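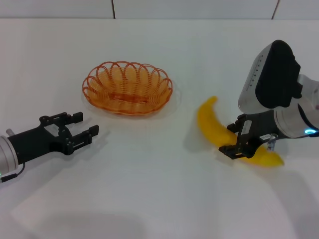 Cleaning a woven fruit basket, and where should it sit on a white bench?

Branwen Yorath
Samville
Posted 2020-01-05 in Kitchen and Household

I have an oval basket in orange, woven, with a looped edge all the way round. It came from a clearance table at Imow and the tag had already been pulled off, so I have no washing instructions and no idea what it's meant to be made of. The strands feel like plastic to me. My sister says dyed cane. I'd like to keep fruit in it, mostly bananas, and I have a couple of things I'd like to sort out before it goes into daily use.

First is cleaning. The inside is closely woven, and I know from an old bread basket that crumbs and dust get into the gaps and stay there. If it's plastic I assume I can put it in the sink. If it's cane I gather I shouldn't soak it. Is there a way to tell without damaging it? I don't want to hold a flame to it, which is what my brother-in-law suggested.

Second is colour. The bench is white and shows everything. I had a red placemat a few years ago that left a pink patch after someone put it down wet, and it took weeks to fade. I don't want an orange oval on the bench by the end of January.

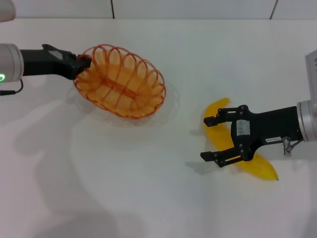 Orange basket on the white bench, banana to the right of it.

The bench is 700 mm deep, so there is room to move it back or forward. At the moment I leave it well forward of the wall so I can get a cloth behind it, but it takes up the spot where I'd normally chop. I could push it back against the tiles. Would that be worse for the fruit, or for the wall?

I also wonder if bananas should be in a basket at all. Mine always go brown on the underside first. It's a shallow basket, so I can't pile much into it anyway, and I'd rather not buy a banana hook if I can help it. They look silly and there is nowhere on that bench I'd want one.

Thanks in advance for any advice.

3 replies

cmlorente
Bananas don't need a basket. Leave them on the bench. Basket is for apples.

Wash it with soap and see what happens.

Istex_Kitchen_Bits
I sold homewares for a long time and had a lot of this style come through, so I'll go through your points in order.

Telling plastic from cane. Look for a cut end. On most woven baskets you can find one tucked under the base or on the inside of the rim where the weaver finished off. Plastic strand is the same colour right through and the cut is clean. Cane or rattan is nearly always paler in the middle than on the outside, and the end looks a bit hairy or splintered. If the rim feels cold and hard and doesn't give at all when you press it, there may be wire in it, and some are made with a wire edge and something else woven inside. In that case treat it as the fussier material of the two.

If you can't find a cut end, put a drop of water on the underside and leave it for 5 minutes. On plastic the drop will sit there. On unsealed cane it will soak in and leave a dark spot that dries out later. A varnished cane will also hold the drop, so this test only tells you something if the water goes in.

Cleaning if it's plastic. Lukewarm water, a small squirt of dish liquid and an old toothbrush. Work along the strands and not across them, or you'll push the dirt further into the gaps. Rinse it upside down under the tap and let it drain on the rack. I wouldn't put it in the dishwasher. The loops on the edge are the weak part and the heat can pull them out of shape.

Cleaning if it's cane. Take it outside and tap it out, then use a dry paintbrush. For anything sticky, use a cloth that has been wrung out hard and then dry it straight away with a tea towel. Keep it out of direct sun while it finishes drying.

Colour. Before you do anything else, rub the base with a damp white cotton rag or a cotton bud. Rub properly, don't just dab. If there is orange on the rag, the dye isn't fixed and it will end up on your bench sooner or later. You can keep wiping until the rag comes up clean, but I'd still put something under it. A round of clear plastic or a cork mat will do the job. Lift it every few days because water gets trapped under there as well.

As to the bananas, the brown underside is mostly pressure. The weight of the bunch sits on one or two points, and a woven base is harder on them than people think. Fold a tea towel and lay it in the bottom, and put the bunch in with the curve facing up, so it rests on the ends. Don't put apples in with them unless you want them to ripen faster. Two or three at a time is plenty for a shallow basket.

JeanetteP
Agree with most of the above. On the wall, I'd leave a gap. I had a basket pushed hard against our tiles for more than 2 years and when I moved it there was a line of grime along the grout exactly where the loops had been touching. It came off with bicarb and a nail brush but it was an annoying job, and grout is porous so if the dye does run, that is the last place you want it. A hand's width is enough to get a cloth through.

Also check where your afternoon sun comes in. Orange fades quickly – mine went a sort of salmon on the window side.

Branwen Yorath
Thanks, both of you, and thanks to cmlorente too, although the apples live in the fridge.

I found a cut end under the base and it's the same orange all the way through, so I'm calling it plastic. The rag test came up clean apart from a bit of grey dust. I've washed it with the toothbrush and there was more in the weave than I expected for something new. I'll pick up a cork mat the next time I'm in town.

I hadn't thought about the grout at all. The joins in our tiles are dark, so I may not notice grime on them until it's bad. 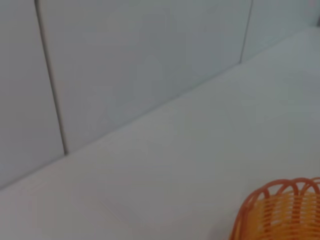

The wall tiles and their joins, with the basket at the lower right.

I'll keep the gap and chop on the other side of the sink for now.

JeanetteP
Dark grout still shows it, it just goes shiny and a bit greasy looking. Run a finger along it now and then.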